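Zirmont Owners' Club, committee meeting, September
Present: Halina Ostrowski (chair), Salma Ghoneim, Miłosz Kołodziej, Wojciech Jakubowski (minutes). Apologies: Erzsébet Dudás.

1. Last minutes
Agreed, after Salma had the word "confirmed" struck from the paragraph on the new Zirmont wagon. Nothing has been confirmed.

2. New model
Miłosz passed round the leaked spec sheet, which gives 330 hp and a trunk of 380 liters. Halina asked who leaked it. Miłosz did not know. She pointed out that the last leaked sheet promised a diesel, and we are still waiting for it. No figures to go on the club site until the maker prints them.

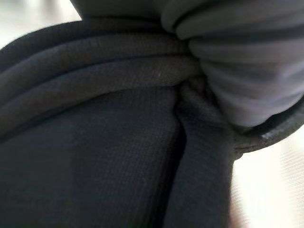

3. Group test drive
Fuchs, the dealer, has offered members a "priority preview" in return for a deposit of $1,000 each. Wojciech read the small print and could find no date, no price and no promise of a car. Salma thought a few members would sign anyway. The club will not put its name to it. Wojciech to write to Fuchs and ask what the deposit buys.

4. Gellura seat covers
Sample set still not here. Gellura says it is in the mail, as it said at the last 3 meetings. Miłosz would like to give them one more month. Halina would not, but was outvoted.
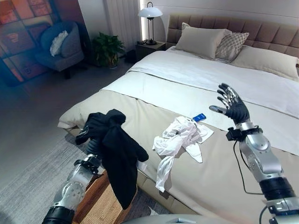 5. Cendau fuel additive
Cendau wants to sponsor the newsletter. Its flyer claims better mileage in any engine, with no test behind it that we could find. Salma asked if they would pay for one. Erzsébet had sent a note saying no to the whole thing. Put off until she can attend.

6. Any other business
Parking at the next meet: same lot, same fee. Meeting closed at 9:20 pm.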